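Tuesday, after lunch

Second go at the walnut ink today, and I'm a good deal happier with it than I was with the first lot, which smelled like a pond. The Flornport husks soaked for 3 nights and gave a lovely deep brown, warmer than the Gevow ones ever did.
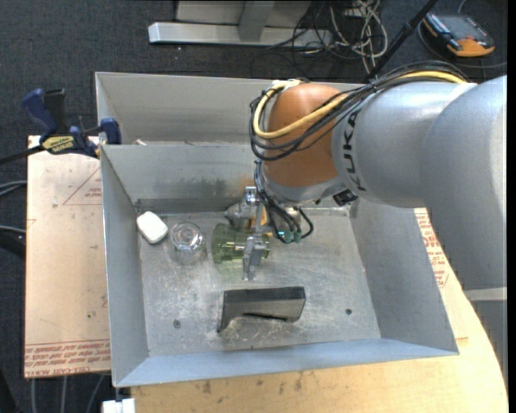
KUKA arm over the sheet-metal bin.

Strained it twice through old muslin, then added 2 cloves to keep the mould off (fingers crossed!). On the Flerus paper the colour feathers a little, so a pinch more gum next time. Jar 1354 is on the cool shelf, please don't shake it.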